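Unit 4: Designing for Place
Course notes prepared by Devendra Pandey

This unit considers games written for a single location and played by people who may never have met. Students should read the rules of Nolgate before the seminar and come prepared to discuss the role of the recorded narrator.

4.1 Listening and moving

Nolgate is played by groups of 6. Each player hears a separate track, and all tracks begin together at a spoken signal. Instructions are short, and long silences are left between them so that players can look at one another and at the building. In the first version the silences were filled with music, and players tended to stand still until it ended.

Students should note how often the script names a part of the body (hand, shoulder, sleeve) before it names a part of the room. Windows and walls are given as directions to face. They are never given as goals to reach.

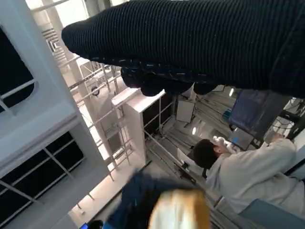 4.2 Writing the script

The script for the assignment may not exceed 2,000 words, including stage directions. Gruvutia, the second case in the reader, runs to about 100 lines and may be used as a model for layout. Mark every pause in seconds. Scripts that depend on a particular time of day must say so on the first page.

4.3 Testing

Each script must be tested once on site with players from outside the course. Submit the marked script together with a one-page account of changes made. Elano will be discussed in the July session.

Last updated: July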